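Natier Dining Room, Brorbridge
Front-of-house and kitchen safety check
Date: 26/10/2024
Next check due: August

1. Walk-in cooler temperature
Pass. Display and probe agree. Door gasket torn at lower hinge side. Replace.

2. Hand sinks
Pass with comment. Soap and towels stocked at both. Bar sink drains slowly.

3. Raw and cooked storage
Fail, corrected on site. Tray of raw quail was shelved over dressed salads. Moved to bottom rack.

4. Date labels
Pass with comment. 13 containers checked. House ricotta labeled with prep date but no discard date. Use the two-line label.

5. Hood and suppression system
Pass. Service tag current. Filters above the charbroiler need degreasing before the weekend menu.

6. Grease trap
Pass. 1,000 gallon unit, pumped by Zitness. Keep the manifest in the office binder, not at the pass.

7. Hot holding
Pass. Ragu at 145 F on the line. Stir before probing; the edge of the pan reads high.

8. Wine room
Pass with comment. Exit path clear. Top row of the Aquino rack lacks a wall anchor on the left side. Do not load above shoulder height until fixed.

9. Dining tables
Pass. No splinters, no lifted edges, no wobble at the two-tops.
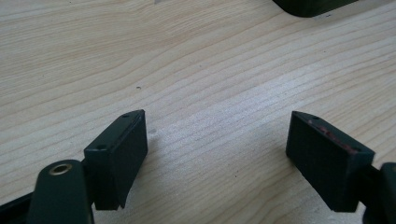 Sanitizer for this item is to be mixed fresh at each service and tested with strips. Strips on hand expire soon. Reorder.

10. Exits and emergency lights
Pass with comment. Rear light is dim on battery test. Patio door swings freely.

11. Allergen sheet
Fail. Pistachio pesto not listed. Reprint and post at the pass before opening.

Result: conditional pass. Items 3 and 11 to be rechecked.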